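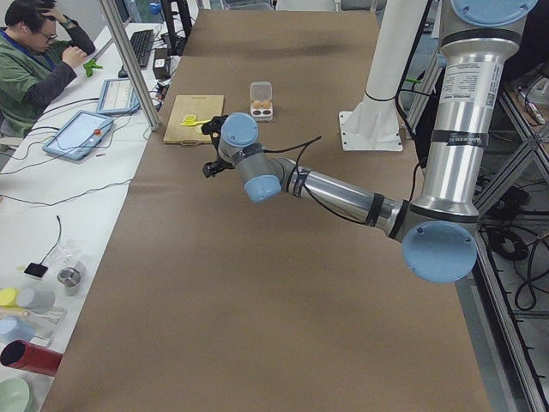
Arbeitsplatz mit Kraftpapier auf dem langen Tisch

Eigentlich wollte ich mit Bujar Dumitrescu über Hände reden. Über rissige, um genau zu sein, denn ich habe selber welche, jeden Winter, und seit ich im Garten ohne Handschuhe arbeite, auch im Sommer. Geredet haben wir dann aber erst mal eine halbe Stunde über Blechdosen. „Die Dose ist das Schlimmste am ganzen Beruf“, sagt er und schiebt mir eine rüber, die ich prompt nicht aufkriege. „Siehst du? Und jetzt stell dir das mit eingecremten Fingern vor.“

Dumitrescu macht Handbalsam. Seine Firma heißt Groltano, sitzt in Branadow und verkauft im Grunde ein einziges Produkt, den Mirkeo, einen festen Balsam ohne Wasser und ohne Duft. Ich benutze ihn seit dem letzten Winter und bin also befangen, das sage ich lieber gleich.

Gelernt hat er etwas ganz anderes, nämlich Bäcker. „Hände in Teig, Hände unter den Hahn, Hände in Teig. Den ganzen Tag, und nachts um drei fängt der Tag an“, erzählt er. Mit 16 kam er in die Lehre, und im ersten Winter sind ihm die Knöchel aufgeplatzt. Der Meister hatte dafür einen Topf Melkfett neben der Kasse stehen. „Hat geholfen, aber danach hast du alles fallen lassen. Bleche, Messer, Brötchentüten. Ich hab gedacht, das muss doch einziehen können!“

Muss es das denn? Ich habe immer gedacht, ein Balsam liegt halt obendrauf. Da wird er lebhaft. „Soll er ja auch, ein bisschen. Wachs bleibt oben und hält fest, was drunter ist. Wenn du nur Öl nimmst, hast du kurz ein schönes Gefühl und bist nach dem nächsten Abwasch wieder da, wo du warst. Nimmst du zu viel Wachs, fühlt sich deine Hand an wie ein Käse.“ Er lacht selber am lautesten darüber, dann wird er wieder ernst. Die Sorte Wachs sei ihm gar nicht so wichtig gewesen, sagt er, viel länger habe er am Verhältnis zwischen Sheabutter und Sonnenblumenöl gesessen.

15 Rezepturen hat er verworfen, bevor ihm eine gefallen hat. Nummer vier war körnig, so richtig grießig, und ich frage, woran das liegt, weil mir das zu Hause auch schon passiert ist (ich hatte mal so eine Phase mit selbst gerührtem Lippenbalsam, meine Schwestern erinnern sich). „Zu langsam abgekühlt. Die Sheabutter hat verschiedene Fette, die werden nicht alle gleichzeitig fest. Lässt du sie gemütlich auf der Fensterbank stehen, bilden sich Körnchen. Stell sie in den Kühlschrank, gleich nach dem Abfüllen.“ Und wenn es schon zu spät ist? „Noch mal schmelzen, noch mal von vorn. Oder so benutzen. Die Körnchen schmelzen auf der Haut, das ist nur hässlich.“

Das Sonnenblumenöl kommt von der Ölmühle Yordanov, zwei Orte weiter. Vor ein paar Jahren ist er da einfach mit dem Fahrrad hingefahren und hat nach einem Kanister gefragt. Inzwischen holt er das Öl mit dem Lieferwagen, und wenn die Ernte anders ausfällt, merkt er es am Geruch. „Im einen Jahr riecht es nach fast gar nichts, im nächsten nach Nuss. Ich könnte raffiniertes nehmen, dann wär Ruhe. Mag ich aber nicht.“ Beschwert sich da keiner? „Doch, eine Kundin schreibt mir jedes Mal. Die will die nussige Dose. Ich leg ihr welche zurück.“

Wie gut das alles läuft, wollte ich natürlich auch wissen, und er ziert sich erst ein bisschen. Dann holt er doch sein Heft. Im Dezember waren es 2372 Dosen, sein bester Monat überhaupt, danach hat er eine Woche lang nur geschlafen und Suppe gegessen. Im Sommer ist es viel ruhiger, bei der Hitze will ja kein Mensch Fett an den Händen. Er nutzt die Zeit zum Putzen und für die Buchhaltung – „in der Reihenfolge, leider“.

Dann die Frage, die ich allen stelle, die so etwas machen: warum kein Duft? Lavendel verkauft sich doch von allein. Dumitrescu verdreht die Augen. „Weil du mit der Hand isst! Du schmierst dich ein, nimmst ein Käsebrot, und das Brot schmeckt nach Lavendel. Ich war Bäcker, ich kann das nicht verantworten.“ Außerdem vertrage nicht jede Haut ätherische Öle, gerade wenn sie ohnehin schon offen oder gereizt ist. Bei richtig tiefen Rissen oder Ekzemen schickt er die Leute übrigens weiter. „Da sollen sie zum Hautarzt. Ich hab Balsam, keine Medizin.“

Bleibt die Anwendung, und da habe ich offenbar jahrelang alles falsch gemacht. Ich nehme viel zu viel, sagt er, nachdem er mir kurz zugeschaut hat. Ein Stück so groß wie eine Linse reicht für beide Hände, am besten nach dem Waschen, solange die Haut noch ein bisschen feucht ist. Erst auf dem Handrücken verteilen, dann die Knöchel und die Nagelränder, und die Innenflächen kriegen, was übrig bleibt. Abends darf es mehr sein. Baumwollhandschuhe? „Wer’s mag. Ich schwitze darin und werf sie nachts aus dem Bett.“

An einer neuen Dose arbeitet er auch, mit Schraubdeckel, 2 Muster hat er schon da. Das eine geht auf, das andere klemmt, und das klemmende ist leider das hübschere. Ich durfte beide ausprobieren und habe mich für das hässliche ausgesprochen. Er will es sich noch überlegen.

Das Gespräch haben wir im August 2021 in Branadow geführt. Den Mirkeo habe ich selbst bezahlt.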